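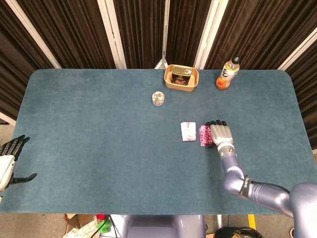

The table, with the tin in its tray.

The Tin Goes North

The rules of Balach forbid elbows, whistling, and the lending of money during a hand, and they require a tin. Defne Yalçınkaya had the rules from her aunt, who had left her the table, the tin, and an unpaid bill for storage.

The bill was $957. The table, according to the man at Saraç Storage, was worth somewhat less than that, and he had been looking at it for years.

"It's felt," he said. "People don't want felt. It collects."

"Collects what?"

He considered the surface, which was a color between green and blue and had never settled the matter. "Whatever you've got," he said.

She paid. It took a van and two of his nephews to get the table up to the apartment in Alcombe, where it was discovered to have rounded corners everywhere except where rounded corners would have helped. It went in through the kitchen window on the fourth try. The nephews would not take a tip but did each eat a sandwich, standing, with the air of men who had been promised a smaller table.

The rules came in a shoebox. Her aunt had typed them on the backs of electric bills, 124 of them, and had numbered them in the order in which people had annoyed her. Rule 1 was that Uncle Pronden did not deal. There was no Uncle Pronden in the family that Defne knew of. Her mother, consulted by phone, said that Pronden was a town, or possibly a dentist, and that anyone who wanted to play Balach at this point in history should ask herself what she was avoiding.

Defne was avoiding her neighbor Leo, who had seen the table come in through the window and wanted to know what game it was for.

"It's complicated," she told him in the stairwell.

"I like complicated."

"You need four people."

"I know people," said Leo, which was how she learned that Leo knew his sister and a man named Curtis from the bus.

They came at seven. It was December and they had all brought something to drink that would have been better in July. Defne had done what she could with the room. She had hung the brown curtains, because Rule 9 said the players should not be able to see the weather, and she had hung them on a white frame that bolted together from poles and came with a sheet of instructions showing a happy person with no face. Hers leaned. She had bolted it twice and it had leaned in a different direction each time, so she had left it in the more flattering one.

"Are we being photographed?" asked Leo's sister, whose name was Paula. She was looking at the pleats.

"It's for the weather," said Defne.

Paula nodded as if this were an answer. She sold insurance and was used to it.

The tin went on the table first. It was a dark tin with a gold lid, and its label was so busy with red and white that one could look at it for a whole evening without deciding what had once been inside. Rule 14 said it should not touch the felt. Her aunt had kept it on a silver dish, but the dish had gone to a cousin in circumstances the family referred to as the dish, and Defne had substituted a cardboard tray. It was tan. It had at least got rounded corners, which seemed to her to be in the spirit of the thing.

"What's in it?" said Curtis from the bus.

"Rule 15," said Defne, and read it aloud. "'The tin is not opened to find out.'"

"To find out what?"

"That's the whole rule."

Curtis sat back. He was a big, careful man in a good sweater, and he had the look of someone who had just been told which seat on the bus was his.

Then there was the matter of the glass. Each table of Balach has one glass cup, and it belongs to whoever is losing. The loser may drink from it. The others have to drink straight out of whatever they came with and like it. Her aunt had thought this was fair, on the grounds that a person who was losing ought to have something. In practice it meant that the winners sat there holding plastic bottles like people at a gym.

"So I want to lose," said Leo.

"You want to win. You'd rather have the glass."

"Those sound like the same problem."

"Rule 31," said Defne. "No remarks."

She dealt. Dealing in Balach takes most of the first half hour. The cards come out of their box one at a time and are offered to the player on the left, who may refuse, and then to the player opposite, who may not. The player on the right gets whatever the dealer is tired of. A card that lands face up in the middle is called the guest, and has to be spoken of politely until the end of the hand. Tonight's guest was mostly white with some red and pink on it. Paula said it seemed very nice.

"Who's winning?" said Curtis, at ten to eight.

Defne consulted the electric bills. "You are. You have seven points and the window."

"The window's behind the curtain."

"That's why it's worth so much."

He was pleased, and tried to hide it. Leo had the glass. He had filled it with something pale from a bottle with a black cap and taken one sip, and after that he drank out of it only when someone was watching him.

By the third hand they had found the weakness in the system, which was Rule 58. Rule 58 said that any player could move the tin north by declaring a sorrow. Defne's aunt had evidently meant it for emergencies. She had played with three other widows and a retired judge, and you could feel behind the typing a table at which the tin moved once in a winter and everyone was quiet for a minute afterward.

"I left my umbrella at work," said Curtis, and moved the tin north.

"That isn't a sorrow," said Paula.

"It was a good umbrella."

Defne looked it up. There was nothing on umbrellas. There was a note in the margin, in pencil, that said *not the cat again, Ruth*, and she decided that a table which had needed that note had probably also heard about an umbrella.

After that it was a rout. Paula declared her knee. Leo declared a trip to Lisbon that he had not taken, then a different trip that he had. Curtis, who turned out to have a gift, declared a haircut from ninth grade and had them all silent, picturing it. The tray went up the felt an inch at a time, tin and all, until it was against the far edge with nowhere left to go but the curtains.

"What happens when it falls off?" said Paula.

Defne turned over the last electric bill. She had not read that far. She had meant to, but the rules in the nineties were all about soup.

"Rule 124," she read. "'If the tin goes off the table the game is over and we stay and eat.'"

They thought about this. It was almost nine. She had a pan of baked noodles in the oven, which she had described to no one, but it had been describing itself for some time.

"So nobody wins," said Leo.

"It doesn't say."

"I had eleven points," said Curtis. "And the window."

"You keep the window."

"Whose turn is it?"

It was hers. She found that they were all looking at her, and that she did have one ready, which annoyed her. It had been ready for months. She had carried it into Saraç Storage and up to Unit 329 and stood there with it while a man explained felt.

"I only went to see her twice last year," said Defne. "It's forty minutes on the train. She kept saying bring three people and I'll teach you, and I told her I didn't know three people."

No one made a remark. Leo pushed the glass across to her with one finger, though she was, by any reading of the bills, in second place.

She drank some of it. It was terrible.

"What is this?"

"I don't know," said Leo. "It was on sale."

"There's an orange part on the label," said Paula. "I think it's meant to be orange."

"It isn't, though," said Curtis.

Defne put out a hand to the tray. It would have taken very little. There was the edge and there was the tin, and behind it the curtain hung in its brown pleats between her and whatever the weather was doing. She looked at the tin for a while, and then she slid the tray back a hand's width, to the right of center.

"Can you do that?" said Paula.

"I don't see anything against it."

"It's south. Can you go south?"

"Rule 125," said Defne, and wrote it down on the back of her own electric bill, which she had also not paid. "Same time next month. Curtis, would you get the plates? They're over the stove. The one with the chip is mine."

Curtis got up, bumped the frame with his good sweater, and set the whole row of poles leaning the other way. It looked better like that. He brought four plates and, not having been told anything about it, a fifth, and put that one down next to the guest.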